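February 28, 2019
Folding notes, knitwear, bed surface

Item: rust-red knit, ribbed, small white label at the neckline. Surface: bed with the printed blue and gray cover left on. Target is a Matwood shelf bay, 32 cm wide.

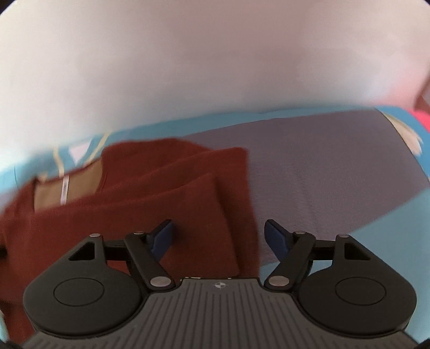

Sleeves go in flat across the back before the long fold. Smooth the rib by hand, no pulling. The Puvico sheet calls for 5 folds; I stop at 3 on heavy knits. The extra ones only add height.
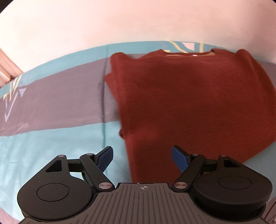
Lengthwise fold first, then hem to neckline. Soft bedding lets the bundle bulge at the corners, so press from the center outward. Check width against the bay, not against the print on the cover. The diagonal bands mislead the eye. 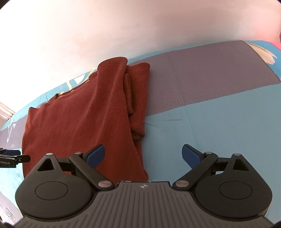
Rolled edge faces the front of the shelf. Leave 30 minutes before measuring height again. The August figures were taken on a table and are not comparable. To do: repeat on the Amis board.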